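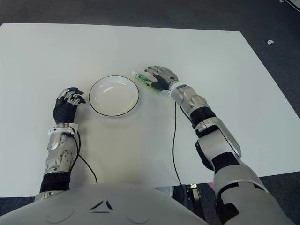
Why should I read a whole agreement when my supervisor can just tell me what's in it? A student put that to me in the first week of a September intake, and a few heads nodded along. Fair enough, I thought. The agreement on their desks ran to 306 clauses and the print was tiny.

Chapter 4
Reading Your Collective Agreement

My answer that day was a bit long-winded, so I've had a go at tidying it up for this chapter. Your supervisor may be a lovely person who knows the rules inside out. Mine was! She was also wrong about my meal allowance for most of a year, and neither of us had a clue until I got bored on a night shift and started flipping pages.

I was working in a parcel depot then, for an outfit called Larkeo, and the clause was sitting under a heading I'd never have thought to look at ("Incidental Payments", if you're curious). I got some back pay out of it, and so did the others on my shift. That was when I stopped treating the agreement as something other people read.

In Chapter 3 we looked at how bargaining works and who sits at the table. Now we're going to pick up what comes out the other end and learn to find our way around it. You don't need any legal training. You do need a pencil, a bit of patience and the habit of checking the definitions section before you get cross about anything.

What you'll be able to do by the end of the chapter

Find the clause that covers a particular problem at work
Tell the difference between "may", "shall" and "shall endeavour to"
Work out which employees a clause applies to
Spot a time limit and count the days properly
Read a clause alongside the letters and schedules attached to it

We'll use two agreements all the way through. The first covers up to 900 warehouse and yard workers at Ornuvero, and it's the long one my student was grumbling about. The second is from Plutivness, a small bakery with 40 employees, and you could get through it over a cup of tea. I picked them because they handle the same problems so differently. Overtime takes up five pages at Ornuvero and one paragraph at Plutivness, and I'm still not sure which I'd rather work under.

4.1 Where to start (hint: the back)

Most people open an agreement at page one, hit the statement of purpose and give up. I don't blame them. My own habit is to go to the back first and see what's been attached. You'll usually find wage tables there, along with letters of understanding, and those letters can change the meaning of a clause you thought was perfectly plain.

Take the Ornuvero agreement. Clause 22 says shift changes need seven days' notice. Lovely. But Letter 3, tucked in behind the wage tables, cuts that to 48 hours for the cold storage crew. If you worked in cold storage and only read Clause 22, you'd walk into the office feeling very sure of yourself and walk out again feeling pretty silly. (Ask me how I know. Different employer, same mistake.)

Once you've looked at the back, read the definitions. Words like "day", "employee" and "regular rate" can mean something narrower in an agreement than they do in your kitchen. At Plutivness a "day" is any calendar day, while at Ornuvero it's a working day, so a ten-day limit for filing a grievance runs out a good deal sooner at the bakery.

Try this before you read on

Get hold of an agreement, either your own or the Plutivness one in Appendix B. Find the clause on sick leave and write down every word in it that also turns up in the definitions. Then read the clause again with those meanings in place. Keep your notes handy, as we'll come back to them in section 4.3 when we get to time limits.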